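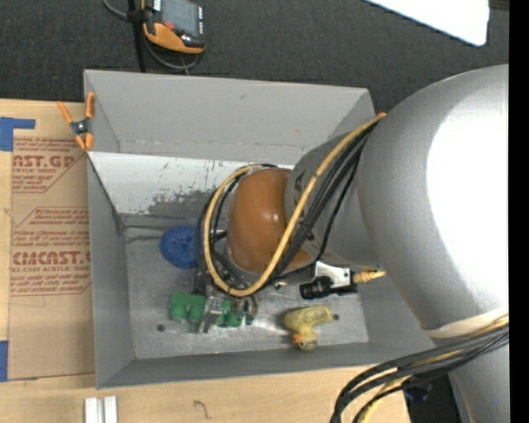 Toy bins, tubs and the December sort-out

Sep 10, 2023

It's that time again, friends, when we start thinking well ahead to the December toy drive, and I know it feels early (there are still tomatoes on my vines!) but every year I promise myself we'll begin sooner, and this year I am holding myself to it. The Plerevbridge toy library sent 724 toys home with families last December, and with the new neighbourhood going up past Irgate we're hoping to reach 1000 this time around. That is a lot of wiping, matching and sorting, so please, if you have a free afternoon, come and sit with us.

The biggest change is that we've gone over to big open bins for sorting. For years we used cardboard boxes, and they were lovely and free, but the bottoms gave out and small pieces slid under the flaps, never to be seen again. A good deep bin with a flat floor lets you spot a single yellow toy from across the room, even when it has rolled off into a corner. Scuffs and scratches don't bother us one bit. If you have a bin at home that's past its best and you were thinking of taking it to the dump, we would be very glad of it, so long as there are no sharp edges.

Do check the floor of any bin you bring along, though. Plenty of them have drainage holes, and while those are handy when you're rinsing the whole thing out with the hose, they are also just the right size to swallow a bead or a doll's shoe. A bit of tape on the underside does the trick. I learned this after a very long evening looking for the hat belonging to a little farmer, who went out to his new family bareheaded in the end, poor fellow.

As for the toys themselves, we're happy to take anything clean and whole that a child would be pleased to unwrap. Bright colours always go first. Puzzles should be counted before they come to us (I know, I know, but it takes you five minutes and takes us all night when there are 300 of them in a heap). Soft toys need a wash and a proper dry on the line. Please take old batteries out and leave the little cover on.

Once a bin is full, it goes to the washing table, then to the shelves along the back wall, where everything is grouped by age. We have 19 shelves now, thanks to the good people at Pravance, who delivered the last of them in August and even stayed to help put them up. The baby shelf and the eight-to-ten shelf are both looking thin, so if you're choosing what to pass along, start there.

Drop-off is at the side door on Shehu Lane, any morning before noon. Ring the bell and give us a minute, as we may be up to our elbows in soapy water. Tea is always on, and there's usually a plate of date squares if you get in early enough.

Sheena Munro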